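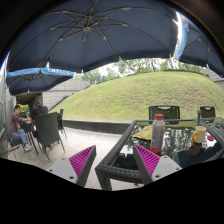 About Tikum

Tikum looks after patio umbrellas. We hire them, clean them, re-cover them, fix their ribs and find homes for the ones their owners have given up on. If you run a café with a terrace, a campus courtyard, a bowls club or just a backyard with a very hot corner, we'd love to hear from you.

How we started

Tímea Balogh was managing a café with 2 big umbrellas out the front, and one of them had a broken strut. The shop that sold it told her to buy a new one. She took it home on the roof of her car, pulled it apart on the lawn and fixed it with a part from a hardware store (it's still going, a bit faded, at the same café). Then the bakery next door asked if she could look at theirs, and then the pub, and by the end of that summer she had a garage full of poles and a partner in the business, Omolara Okonkwo, who had been sewing sails and boat covers for years and had strong opinions about thread.

We moved out of the garage into our workshop on Fashola Lane, where there's a cutting table long enough to lay out a whole canopy and a ceiling high enough to open one. That second part took us a while to find! We looked at a lot of sheds.

What we do

Hire. We keep 60 large umbrellas for cafés, markets, graduations and weddings. They come with bases, and we bring them, put them up and take them away again. Navy is the colour people ask for most, with natural a fair way behind. We also have a few in a deep green that we think deserve more attention than they get.

Repairs. Ribs, struts, hubs, cords, cranks, tilt joints. Most umbrellas that come to us are bent in one place and perfectly good everywhere else. Bring it in, or send us a few photos with the canopy open, taken from underneath looking up at the hub - it's the quickest way for us to see which rib has gone.

New canopies and valances. Omolara's side of the workshop. A valance is the strip of fabric that hangs down around the edge, and it's where most places want their name. We can put lettering on all sides or only one, and we can make the valance a different colour from the top, which looks great on a long terrace where people are coming at you from a distance. Please send your lettering at full size if you can. We've enlarged logos from the corner of a menu before, and it's slow going.

Seasonal care. We collect in April, wash, dry, check and store, and bring everything back when the warm weather does. Our storage racks were built by Clelon, the metalwork shop across the lane, and they keep every canopy off the floor and hanging straight.

A few things we care about

Shade moves. When we come to measure a terrace we like to come twice, once in the morning and again at 3 in the afternoon, when the sun gets in under the edges and everybody shuffles their chairs. Quite often the answer is to shift the umbrellas you've already got so that they overlap a little, and we're very happy to tell you that and go home.

We like a place where people stay on. You get a table, a bit of grass or some trees to look at, somebody leaning over to make a point, and two hours go by. An umbrella is a small part of that, but we've seen what happens to a courtyard at noon without one.

We also like numbers, a little. Since moving to the lane we've replaced 3,209 ribs and sewn 492 canopies, and Tímea keeps the tally in chalk on the back of the workshop door. Old canopy fabric goes to Esosex, a small studio that turns it into tool rolls and beach bags, so if your umbrella had stripes there's a fair chance it's now carrying somebody's towel.

Who you'll meet

Tímea does the site visits, the frames and most of the driving. Omolara runs the sewing floor and answers the colour questions, and she will post you swatches. Look at them outside, please, in the middle of the day! Navy in particular can look almost black indoors. In the busy months we have extra hands for deliveries, and several of them have come back year after year.

Visiting the workshop

You're welcome to drop in on weekday mornings from 8 until noon. In the afternoons we're usually out on jobs, so ring first. The driveway is narrow, but there's room to turn at the end, and if you've got a big umbrella on the roof just toot and we'll come out and help you get it down.

Hire bookings for summer weekends go early. Repairs we take all year.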